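About Clulbridge Wash-Up

Clulbridge Wash-Up looks after the sinks, benches and hand-washing stations in shared workrooms. We started with one sink in the Fliltik building and now service 80 of them, mostly in offices, studios and light workshops where a lot of people use the same tap and no one is rostered on to clean it.

What we do

We clean the basin, the tap and the bench beside it, top up the soap, and put back whatever belongs there. We also wipe down the wall behind and the blind above, if there is one. A standard visit takes 40 minutes. Rooms with more than one sink are quoted separately.

We do not do plumbing. If a tap drips or a drain is slow we write it in the site book and let the building manager know the same day. 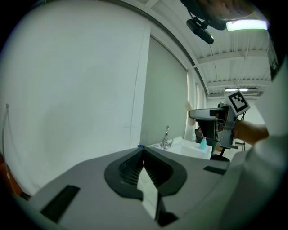

Most of our sites are open-plan, with exposed ceilings and people at work while we are there. We keep our gear on one trolley, we don't use anything with a strong smell during business hours, and we ask before moving items left on a bench. Parcels and supplies are shifted to the dry end and put back afterwards. Anything left in the basin itself goes on a tray beside it.

How we set up a bench

Every bench gets the same layout where there is room for it. Pump bottle within reach of the tap, unopened supplies away from the splash, and the rest of the surface clear. White benches show marks quickly, especially at the base of the tap, so that spot gets done by hand with a soft cloth. We avoid scouring pads on chrome - they dull the finish and it doesn't come back.

Where a bench is partly covered with sheeting we leave the covering in place unless the client has asked for it to be lifted.
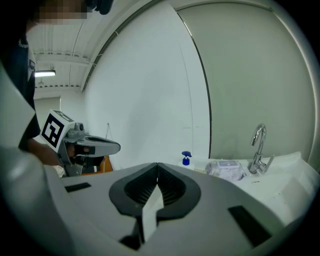
Pump bottle, wrapped supplies and gooseneck tap on a white bench.

Products

Our soap and surface cleaner come from Tutard in bulk drums, and we refill bottles on site. Last year we refilled almost 1000 of them. Clients who prefer their own brand can leave it in the cupboard and we will use that instead. Cloths are colour coded, washed at our depot in Courtois Lane and never shared between a kitchen sink and a bathroom basin.

Working with us

There is no lock-in contract. New sites get a walk-through first, then a written quote. The minimum call-out is $50, including soap. We are taking bookings for July, with a few early morning spots still open.

Page last updated Jun 24, 2022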